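Daltden pushes new grasp planner to Sestirgate, says shiny cutlery was the hard part

Robotics software, April
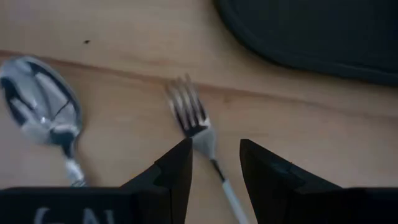

So does the new release need a depth camera to pick up a fork?
Sestirgate 2 plans a grasp from ordinary color video plus the arm's own joint readings, and depth is an optional input that the planner will use if it's there and ignore if it's junk.

Daltden put out version 2 of Sestirgate this morning, its control and planning stack for small arms with two-finger grippers. Download went live a little after 9 a.m., release notes about an hour behind it. We've read the notes, run the installer and sat in on the call. Quick version follows, longer piece when we've had more time with it.

What changed

The big item is the grasp planner. Old one worked in two steps: find the object, fit a box around it, pick a spot on the box, go. Fine for blocks and cups. Bad for anything long, thin and flat on a table, where the box is mostly air or mostly table. Forks were the standing complaint on the user forum. Spoons next.

New planner drops the box. It looks for pairs of edges that two fingers could close on, scores each pair, and keeps rescoring while the arm moves in. Daltden calls this "late commit." The arm starts down toward a general area and the exact closing point isn't fixed until the fingers are either side of the thing. If the score drops below a threshold on the way in, the arm stops, backs up a bit and looks again.

That last part is new too. In version 1 a bad approach ran all the way to the end and you found out when the gripper closed on nothing. Or on the table.

Shiny stuff

Polished metal is its own problem and the notes spend a lot of space on it. A spoon bowl shows you the room. It shows you the gripper as well, and the old perception code would sometimes take the reflected finger for a real edge and try to plan around it. Users posted logs of arms going slowly in circles above a place setting.

Fix is fairly plain. Sestirgate already knows where its fingers are from the joint readings, so it now works out where a reflection of them could plausibly turn up and marks down edges found there. It also compares edges across several camera frames. A real rim holds its place on the object as the wrist moves. A reflection slides. Edges that slide get dropped.

Does cost you something – the frame buffer is 40 frames deep by default, and on the smaller control boards that's a real chunk of memory. You can cut it down in the config. Daltden says don't go very low or the sliding test stops meaning much.

The numbers

Daltden published one benchmark with the release. The test is a tabletop pick set, 361 trials, knives forks and spoons laid flat on bare wood, no mat or cloth under them. Full logs are in the download, including the failures, which is more than we got last time round. We haven't finished going through them so no success rate quoted here until we have. The company's own figure is on its site.

What we can say from the logs we did open: most of the failures we saw were at the start, a bad choice of which object to go for, not at the fingers. Two pieces lying close together still confuses it. The planner picks a pair of edges that belong to two different things and only works out the mistake at the last look. It does back off, to be fair. Then sometimes it picks the same pair again.

There's a retry memory meant to stop exactly that. It's off by default. Asked why on the call, Daltden said it was "not happy with how long it remembers" and wants another few weeks on it.

Control side

Less to report but people will care. The inner loop now runs at 200 Hz on supported boards. Wrist camera timestamps get matched to joint readings before anything else touches them – in version 1 that was done downstream and could drift, and if you ever had an arm that seemed to aim slightly behind itself, that was probably why.

Finger width is now a planned quantity instead of open or shut. The planner opens only as far as it needs to clear the object plus a margin. Handy when there's a plate or a tray next to the fork and you dont want to shove it. Margin is set per gripper, and the default is cautious.

Closing force is unchanged. Several people asked for force ramps. Not in this one.

Tooling

The replay viewer got a rewrite and it's the thing we liked best in a short session. You load a run, scrub through it, and every edge pair the planner considered is drawn over the wrist video with its score beside it. Click a pair and you get why it won or lost. Before this you were reading text logs and guessing. You can also freeze a run at any point, change a setting and replan from there, without the arm. Saved us a good half of the afternoon already.

Crashes if you open two runs in one window. Known issue, it's in the notes.

The config format has changed and there is a converter. It handled our old files except for the custom gripper section, which it silently left out. Check that by hand before you power anything. We mean it, the defaults it falls back on are for Daltden's reference gripper and your fingers may well be longer.

Who's using it

Bulham, the commercial kitchen automation firm, has had the beta since winter and is running it on a cutlery sorting bench. Their engineers joined the call for the last part. Main points: fewer stalls, easier to debug, setup still too long. They're calibrating the wrist camera every time a gripper is swapped and would like that to be automatic. They also said the planner is touchy about seams and grooves in the work surface, because a long straight line in wood looks a lot like one side of a knife handle. There's a surface mask you can paint in the viewer to deal with this. Works, but you have to redo it if the bench moves.

Daltden says a surface model that learns the table by itself is on the list. No date given.

James, the open source simulator a lot of labs pair with Sestirgate, isn't compatible with the new version yet. The bridge code calls functions that no longer exist. The James maintainers posted a branch today that builds and runs basic arm motion, camera feed not hooked up. If your work depends on simulated wrist video, stay on version 1 for now. Security fixes for that line go on through the fall, per the notes.

Licensing and the rest

Free for research and teaching, same as before. Commercial license is still per arm. Existing customers move up at no charge if they're on a current support plan, and the old license key works once you re-enter it. We had to enter ours twice.

Supported grippers list is short: parallel two-finger types only. Suction is gone from this release, it was marked experimental before and Daltden says hardly any sites had it turned on. If you're one of them, the old plug-in won't load. Three-finger hands were never supported and still aren't.

Documentation is patchy. Install guide good, planner chapter good, chapter on the frame buffer is a heading with no text under it. The example scripts run. One of them points to a model file that isn't in the package, you have to fetch it seperately from the downloads page, filed under the old version for some reason.

Upgrade order, if you're going ahead tonight: back up the config, update the board firmware, then the stack, then run the converter, then check the gripper section, then recalibrate the camera. Doing firmware last will lock the arm in hold until you reboot the board. We did it in that order, naturally, on the first try.

A point release is promised for the viewer crash and the converter. We'll update this item when it lands, and when the trial logs are all read.

Update, 4 p.m.: Daltden has put the missing model file in the main package. Anyone who downloaded before noon needs to grab it again or pull the file on its own. Checksum on the page has been changed to match.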